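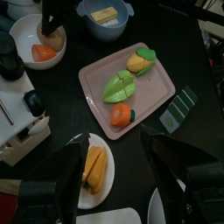

Corn, carrot and something leafy on the pink tray, with the blue pot behind. One of the play tables at the Drandwood open day.

I have wanted to get inside the Drandwood toy works for years. We drive past it every time we go to my sister's, and all you can see from the road is a long brick wall and a green gate, so when the open day was announced in the library window I put our names down before I'd even asked the family. It was on a Friday, which meant a day off work and a bit of grovelling, and I'd do it again tomorrow.

The train was late, the bus from the station was later, and we arrived at twenty past ten with the first tour already gone. This was lucky for us. The lady on the door sent us straight into the play room to wait, and I could happily have stayed there until they locked up.

It's the old packing hall, long and rather dim, with low tables laid out with toy kitchens. You're allowed to touch everything! I can't tell you how pleasant that is after a year of museums with glass over the good bits. The table I fell for had a dark top and a whole supper under way on it. There was a pink tray with a raised rim, and on it a corn cob still in its green husk, a bright green leafy thing (lettuce? cabbage? we argued about it all the way home) and a piece of carrot with a pale round face at one end and a stub of dark green at the other. I liked the carrot best. It's such a simple shape and you'd know it anywhere.

The pot was light blue with two side handles, exactly as a pot should be, and it had a yellow block in it. My son said butter. I said sponge, and pictured myself doing the washing up, which shows you the difference between being eight and being forty-three. Next to it a white bowl held another piece of carrot and something round and tan that might have been a potato or might have been an onion. I don't mind not knowing. When I was small we had a wooden egg that was also a potato, a pebble and once a baby, and it never did the game any harm.

There was a card on the table as well, like the ones you bring home from the paint shop, with stripes of green going from one shade to the next. I got very distracted by this. I spent a good five minutes trying to decide which stripe was nearest to the lettuce (or cabbage) and then which was nearest to the husk, and they are further apart than you'd think. My daughter told me I was holding up the queue for the white plate, where there was a yellow fruit or vegetable in two halves. She had decided it was a mango and was serving it to strangers.

Our tour came round at eleven. It was led by Chelsea Fothergill, who has worked in the paint room since 2018 and plainly loves it. She talks fast and walks faster, and she answered every single question from the children, including the one about whether anybody had ever eaten a carrot. (Yes. Once. A visitor, and he was a grown man.)

We started in the cutting shed, where you get a pair of ear defenders each and stand behind a yellow line. It smells wonderful in there, all sawdust and warm oil. The big lathe is called the Tamura, after the man who set it up, and it turns out the blanks for all the round things: onions, apples, plums, the tops of mushrooms. Chelsea let us pass round a basket of them unpainted, and it's odd how quickly you start guessing. A plain ball is an orange or a tomato depending entirely on what you fancy for lunch.

After that comes sanding, which I'd expected to be dull and wasn't. Every piece goes through three grades of paper and then somebody rubs a thumb over it. If the thumb catches, back it goes. I had a go and was told I'd passed a bad one, so I won't be giving up the day job.

Then the paint room, up an iron stair. They have drawers and drawers of colour cards up there, 656 different shades in all, and more greens than anything else. Chelsea says green is the hardest to get right for food. Too blue and it looks like medicine, too yellow and it looks as though it's been at the back of the fridge. They mix small pots at a time, paint a test piece, leave it on the window sill overnight and look at it again in the morning light. I asked how many goes it took to settle on the current pea. Around 20, she said, and there's still one person upstairs who isn't speaking to the others about it.

The last stop was a corridor with old catalogues pinned along the wall. This is where my husband came to life. The Gavero range was the one he had as a boy, tea sets mainly, and he found his own teapot on a page and had to be moved along. The Jerora range came later and is much brighter, with a little grocer's shop I would have given my left arm for at the age of six.

Lunch was soup and a roll in the canteen, perfectly nice, and the tea came in proper mugs. There's a seconds table by the exit with everything at 50 pence a piece, and I'd advise you to bring change and a bag with strong handles. We came away with four plums, a leek with a wonky end, and half a loaf. I looked hard for a carrot and they'd all gone by the time we got there.

A few useful bits if you're thinking of the next one. The tour has two flights of stairs, but the play room and the canteen are on the flat and you can enjoy those without doing the rest. Pushchairs can be left by the door. The car park is tiny, so come by bus if you can bear it. Do the play room first and then go back afterwards, as we did, because the toys look different once you've seen where the shapes start. I picked up that corn cob again at the end of the day and gave it a good thumb all over.

They're hoping to open again in April. I've already asked for the day off.

Comments (4)

Maureen: Lovely write-up. My mother worked in that packing hall and used to bring home the odd plum in her apron pocket. Is the clock still up over the door?

Dilys P: It's definitely lettuce.

Tom at no. 9: Did you need to book for the tours or just turn up? We've got a four-year-old who would go wild for the play tables but I'm not sure about the noisy shed.

Reply from the author: Maureen, yes, still there and ten minutes slow! Tom, you book a day but the tour times are first come first served. Mine were fine with the ear defenders on, and you can wait outside the shed and join up again at sanding.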